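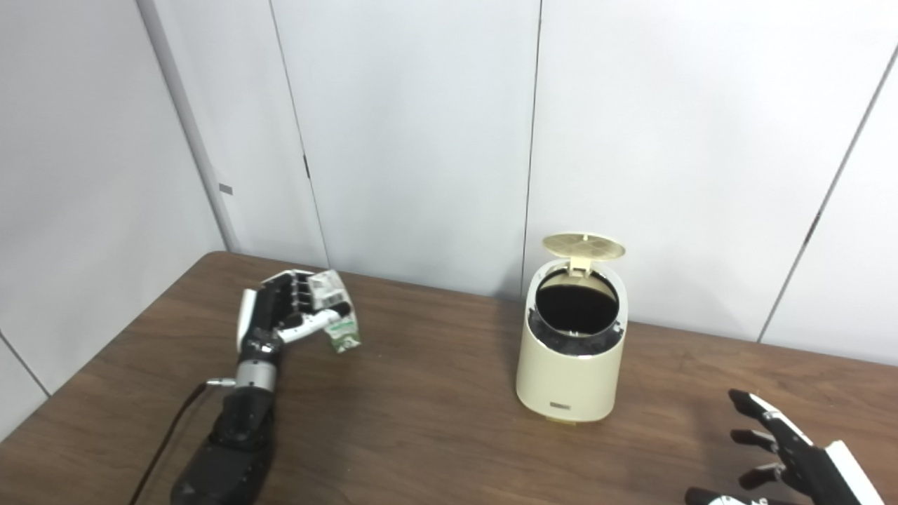

Household Notes

Small cartons and a countertop container

27 March 2024

I go through a lot of single-serve cartons at my desk, and until November they all went into the tall kitchen container at the other end of the apartment. The replacement is a small cream cylinder with a hinged lid that stays on the table. It has been in use long enough for me to write down what works.

The main constraint is the opening. A carton dropped in flat bridges the rim and stays there. Tilted, with one end leading, it goes in without force, and the next one can stand alongside it. I leave the lid fully up while loading. Half open, it takes up space on the side where the carton has to clear the rim.

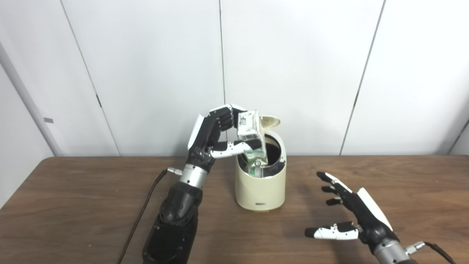
Flattening

Lleucu Gough suggested flattening the cartons first. I tried it for eight days. Capacity improves, but unfolding the corner flaps takes two hands and the last few drops end up on the wood. I now flatten only when the container is close to full, over the sink, and rinse at the same time.

Closing the lid

Most problems I have had are with the lid. Pressed on one side it tilts, and a tall carton underneath will hold it there. Pushing harder makes it worse.
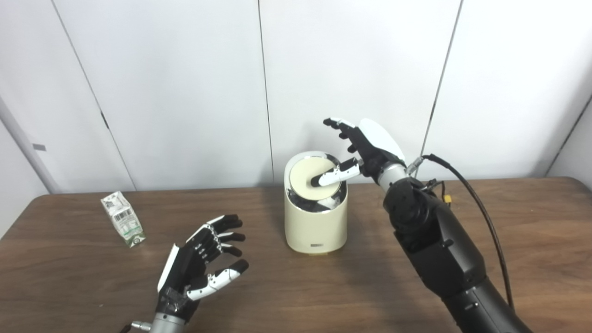
The fix is to lift it, lay the tall carton over and press again near the middle. If it still resists, the container is full and should be emptied.

I empty it every other evening. The outside gets a damp cloth, then a dry one, and the underside of the lid gets the same with a little dish soap. Next on the list is a thin cork mat for the base, cut to size.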